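How to stop a number puzzle from losing its pieces

My son is three and our puzzles used to last a week before the four went missing. I finally sorted out a system, and it costs next to nothing.

First, flip every piece over and mark the back with a symbol, one symbol per puzzle. Ours is a star for the numbers and a fish for the farm animals. Use a paint pen — regular marker rubs off on little hands. 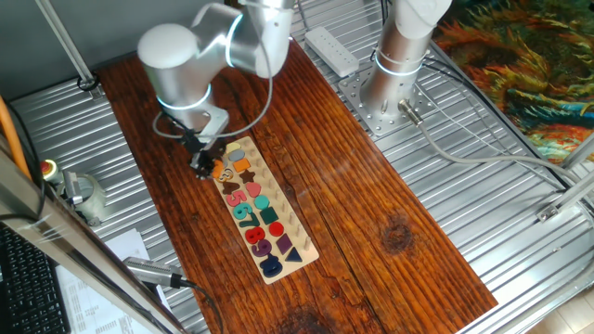 By Pieter Chauke
Fri 9 February

Next, get a zip pouch for each puzzle and draw the same symbol on it. I bought a pack of 50 and I'm still giving them away!

Let the paint dry overnight before you bag anything (I rushed it once and got a stuck-together mess). Then put the pouches in a shoebox on a low shelf, where your kid can reach them. One pouch out at a time, that's the rule here, and he mostly goes along with it.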